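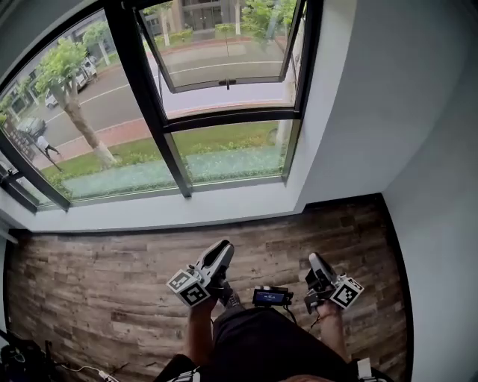 Hand-held grippers with marker cubes, as used in the student demonstration project.

PLEKVILLE, March 2021 – The Plekville student robotics club has completed the first stage of a project to record hand movements for robot training. Members collected 200 demonstrations of household tasks with a pair of hand-held grippers, one for each hand. Work began in January.

Each gripper carries a white cube printed with black-and-white square markers. Software written by the club reads the position and angle of the markers from video and converts them to a path for each jaw. Recordings in which a marker is hidden for more than 17 consecutive frames are rejected and repeated.

The tasks in the first stage are folding a cloth, placing cups on a rack and closing a zippered pouch. Operators work seated or standing and complete a short calibration before each session. Every recording is stored with the task name, the operator number and the calibration values.

"The two-handed tasks took longer to process than we planned," said Stijn Van Damme, who supervises the club. "Most of the errors came from timing differences between the left and right tracks. The students rewrote that part of the software twice."

The second stage will extend the set to some 2,000 recordings and add tasks with soft packaging. The club will then train a control program, named Lundance, and test it on a two-arm bench robot in the Ortner workshop. Each task will be attempted 100 times, and failed attempts will be reported with the results.

Students enrolled in the electronics or programming courses may apply to join the second stage. Applications are accepted at the Ortner workshop office.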